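Group Project Report: Two-Arm Packing Cell, Cable Snag and Gripper Fault

Group: Thulani Ngcobo, Sunita Lodhi, Yanti Osman, Siyabonga Mofokeng
Supervisor: Sizwe Mabuza

1. What we were meant to do

Brief was to get the two arms sorting groceries from the table into bags. Fruit, veg, bakery, snacks. Soft goods last so they don't get squashed. Teleoperated first to collect runs, then the policy (we called it Grelura) takes over and we compare. Target was 900 recorded runs. We stopped at 550 because of the fault this report is mostly about.

Original plan had a chapter on how well Grelura packs. That chapter is now half a page, see section 6. Sizwe agreed we should write up the fault properly instead.

2. The fault

February, in the evening session, run 550. Yanti was at the desk, Thulani stood next to the table resetting items between runs. Right arm was reaching left over the tote to close on a snack bag. Halfway through the reach the wrist stopped turning but the forearm carried on. The gripper went down at an angle, hit the table edge-on and kept pushing. Motor current went up and stayed up. The software stop was pressed and nothing happened for almost 2 seconds. Then Thulani hit the red button on the wall and both arms dropped.

Nobody hurt. One gripper finger cracked, one peach finished. Thulani's hand had been inside the working area a moment before, which we are not proud of and which is dealt with in section 5.

3. What we thought it was

First guess was the policy. Wrong, as it was a teleoperated run and Grelura wasn't even loaded. We lost a whole afternoon on that before Sunita checked the log header.

Second guess was the wrist motor. Swapped it for the spare, same thing came back after 9 runs.

Third guess was the cable, and this was it, or most of it. The cable had been re-clipped with too little slack after we moved the bases along the rail. At full stretch with the wrist rolled over it pulled tight and worked the connector partly out of its socket. Wrist lost its signal. The other joints still had theirs so they carried on with the last command they'd been given. 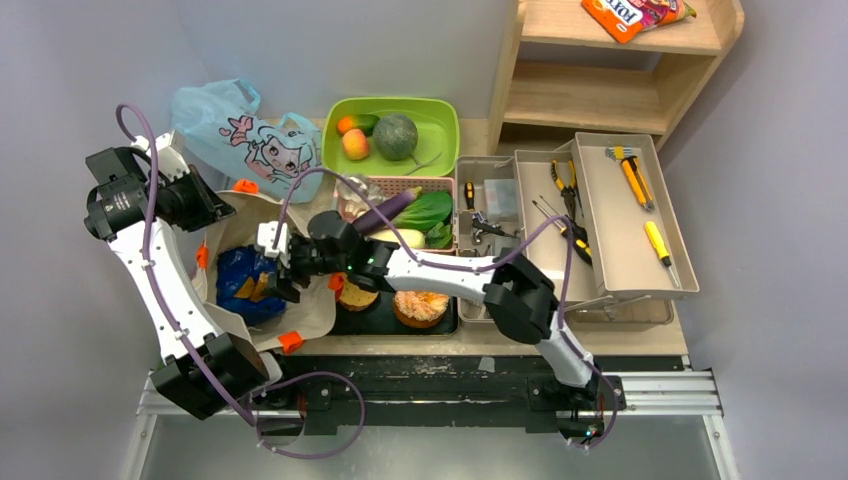
We re-routed both sides after that. Big loops, more than looks tidy, and the clips only on the links, never across a joint. Siyabonga drove each joint to its limit one at a time while Sunita watched the cable, then did the worst combinations together. Slow and boring, took most of Saturday. Should have been done the day the bases were moved.

The downside of a large loop is that it can catch on things. We haven't had a catch yet but we keep tall items away from the bases now.

4. The stop that didn't stop

This is the more serious part. A loose connector is the kind of thing that happens. The stop being late is not ok.

The on-screen stop went into the same message queue as the motion commands. When the wrist dropped out, the driver kept retrying it, and each retry blocked the queue until it timed out. So the stop was sat waiting behind a pile of retries. Siyabonga found this by unplugging the wrist connector on purpose, with the arm parked and everyone behind the line, and timing it. Same delay each time.

Fixes made:

Stop has its own channel and is checked before anything else in the loop.
If any joint goes silent, the whole arm holds. If one arm holds, the other one holds too.
Retries limited to one, then fault.
Current limit on every joint lowered. It was still on the value from Wetilico, the last group's project, and they were lifting much heavier stuff.

We repeated the unplug test on both arms after the changes. The stop now comes through with no delay we can notice. We did not have the kit to measure it better than that, so don't quote us.

The hardware button worked the first time, but it cuts power and the arms fall. With someone close by thats its own hazard. Chauke, the group in the next bay, have brakes on theirs. We don't. A foam pad went under each elbow position for the unplug tests as a stopgap.

5. Working practice

Resetting items by hand with the arms live was against our own risk assessment. We had drifted into it because waiting for the hold state made every run longer. Now: arms on hold, operator hands off the controls and says so out loud, then reset. The resetter answers "clear" when out. It feels silly with two people but we've kept to it.

Connector check is on the start-up sheet, initialled. Also no tools used over the table during a run – a dropped driver in the tote would be a new problem.

6. Results, such as they are

The runs before the fault are usable apart from the last few, where the wrist position jumps about in the log. Sunita has marked these. Looking back the jumps were the connector starting to go and we should of caught it. A simple check for jumps is now in the Cumell script and prints a warning.

Grelura trained on what we had. It manages bread and fruit fairly well, drops leafy veg, and is poor with crinkly bags, where the grip slides off. Not enough runs to say more.

7. Still to do

Locking connectors for both wrists (ordered, not arrived)
New gripper finger, printed one is too soft
Redo the risk assessment with section 5 in it
Ask Sizwe about brakes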